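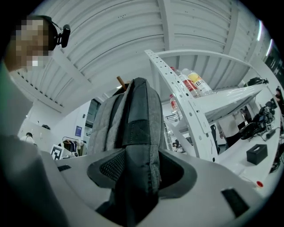

A grey fabric backpack with black padded straps and trim. The white shelving unit to the right has a perforated upright and holds plastic drink bottles.

Backpack

A backpack is a bag carried on the back and held in place by two straps that pass over the shoulders. It is used for school, commuting, travel, hiking and many kinds of work. Other names include knapsack, rucksack and book bag, although rucksack is now mostly used for larger outdoor models. A bag worn on the back with only one strap running across the chest is usually called a sling bag and is treated separately.

Construction

Most everyday backpacks are built around a single main compartment closed by a zipper. The zipper generally runs over the top in an arch, which gives the bag its rounded upper outline. Smaller compartments may be added on the front and sides. A back panel, two shoulder straps and a short carrying loop complete the basic design.

The back panel is the part that rests against the wearer. In cheap bags it is a single layer of cloth. Better ones have foam behind the cloth, often divided into blocks with channels between them so that air can move. The panel may be faced with mesh, which dries faster than solid fabric and is less slippery against clothing. Mesh with larger, six-sided openings is known in the trade as honeycomb mesh, and a thicker version made of two knitted faces joined by upright threads is called spacer mesh.

Shoulder straps are padded for part of their length and end in flat webbing that passes through a plastic buckle. Pulling the webbing shortens the strap and raises the bag. The point where the straps join the body takes most of the load and is normally sewn several times over, either in a box pattern or with dense bar stitching. Failures at this seam are the most common reason for a repair, followed by worn zipper sliders.

Materials

Polyester and nylon are the usual body fabrics. Polyester holds color well and costs less – nylon is stronger for the same weight. Cotton canvas is still used, mainly for its appearance, but it is heavier and slow to dry. Heathered fabric, common in school and office bags, is woven from yarns of slightly different shades. The mixed color hides scuffs and dust better than a flat one. Black is the usual choice for trim because it matches stock webbing and buckles.

Fabric weight is given in denier. A 500 denier cloth is suitable for daily use, while heavier cloths are kept for tool bags and the bases of travel packs. Many fabrics are coated on the inner face to slow the passage of water. The coating does not make the bag waterproof, as water can still enter through the needle holes and the zipper.

Types

The daypack is the most common type and is sized for one day's belongings. The laptop backpack adds a padded sleeve against the back panel, and frequently a luggage strap, a horizontal band that slides over the handle of a rolling suitcase. Hiking packs have a hip belt that moves part of the weight from the shoulders to the pelvis, and larger models contain a frame. Roll-top packs close by folding the opening over several times and clipping the ends together.

The Ganer pattern is a plain two-compartment school bag that has been made in Brunstead with few changes for several decades. It has a flat base, a squared front pocket and a deep main compartment without dividers. The Brunstead workshop employs 6 machinists and turns out more than 3,000 bags in a typical year, most of them ordered before the start of classes in August.

Packing and fit

Heavy items are normally packed close to the back panel and at mid-height, where they pull least on the shoulders. Soft items go at the bottom or toward the front. Long, narrow objects such as rulers, dowels and rolled drawings are carried upright with the zipper left partly open at the top.

The straps are adjusted so that the base of the bag sits near the waist. A bag worn low swings when the wearer walks and pulls the shoulders backward. The Urholm school district, which weighs students' bags each fall, recommends the use of both straps and a weekly clearing out of papers.

Storage and care

Backpacks keep their shape best when stored empty and upright, or hung by the carrying loop. Open shelving is common in stockrooms and shared workplaces, where perforated metal uprights allow the shelf height to be changed to suit the bags. Hanging a loaded bag by one shoulder strap stretches the padding.

Most makers advise hand washing in cool water with mild soap. Zippers are opened and pockets turned out before washing, and the bag is dried upside down away from direct heat. Machine washing can loosen coatings and crush foam.

Collections

The Shehata Collection in Brunstead holds 182 backpacks and satchels, mainly school bags, along with pattern cards and buckle molds. It is open to visitors on Wednesday afternoons.

See also: Briefcase; Duffel bag; Messenger bag; Satchel; Webbing

Contact the editors | Copyright and reuse | Back to top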